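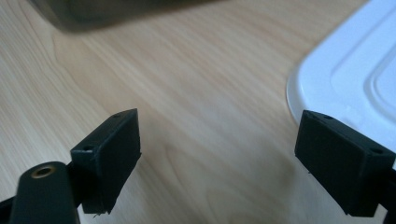
Figure 3. Gripper fingers above a wooden tabletop.

4.2 Load trials on the ground-support towers

The stage roof at Nodberg stands on four towers, each with its own chain hoist. Rutherford and Ormsby had earlier tested single towers only, so the main question was how evenly the hoists share the load when the full grid is raised together. The grid with its fittings weighed 2,697 kg. Load cells were fixed between each hoist hook and its sleeve block, and readings were logged at every stop.

Lifting was done in steps of 40 cm. After each step the grid was checked for level and the hoists were corrected one by one. The two rear towers carried more than their share throughout — the Maihi canopy overhangs on that side — and the gap grew when a single hoist was run alone. Bracing the bases with Tarar outriggers made no clear difference to the readings.

The trials were repeated in August with the side walls removed. Wind was light on both occasions, so the results say little about sway, and the wind case is treated separately in Section 5.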